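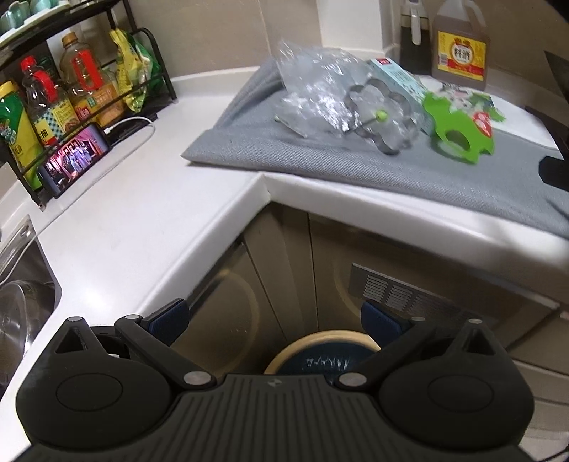
Ginevra Caputo wrote in after the last post to say that a policy trained on 2000 demonstrations from three kitchens has learned three kitchens, and that I should stop reporting success on held-out episodes as if it told anyone much. Her suggestion was to hold out a whole kitchen and see what was left.

I've now done that, and she was mostly right.

The set has grown a bit in the meantime. It stands at 2768 episodes, all recorded with the hand-held gripper, all pick-and-place on worktops. The kitchens are the same three, which I call Girnumside, Isilness and Cleltport after the streets. For each run I trained on two and tested on the third, with the same network, the same number of steps and no tuning in between. Before this I had been splitting by episode, so every kitchen turned up on both sides.

On the old split the policy finished nearly 90 per cent of trials. With a kitchen held out it did a good deal worse in every case, and Cleltport was the worst of them. I'm not putting the per-kitchen numbers up until I've repeated the runs with different seeds, as one seed moved the Isilness result more than I liked.

The failures were more useful than the totals. I had expected trouble with grasping. Most of the bad trials went wrong earlier, on the approach. The gripper came in at the height of a worktop it had seen in training, stopped short or pressed down, and then closed anyway. Shiny surfaces made it worse. Crinkly clear plastic was bad everywhere, including on the old split, so I don't count that against the new one.

## What I tried

- Random crops and colour changes during training. Small gain in Isilness, nothing in the other two.
- Feeding in gripper motion relative to the current pose, with the absolute height dropped. This helped in all three and is the only change I'm keeping.
- Throwing out half the episodes from the largest kitchen to even up the set. No difference I could measure.

Milagros Vergara ran the relative-pose version on the Badawi arm over the weekend and saw the same pattern, though her trials were all on one worktop and she had to slow the arm down to stop it overshooting.

I'd still like a fourth kitchen, preferably one with a matt worktop and poor light. The code for the split is in the usual folder. Use the newer script, the one from November mixes up two of the Girnumside sessions.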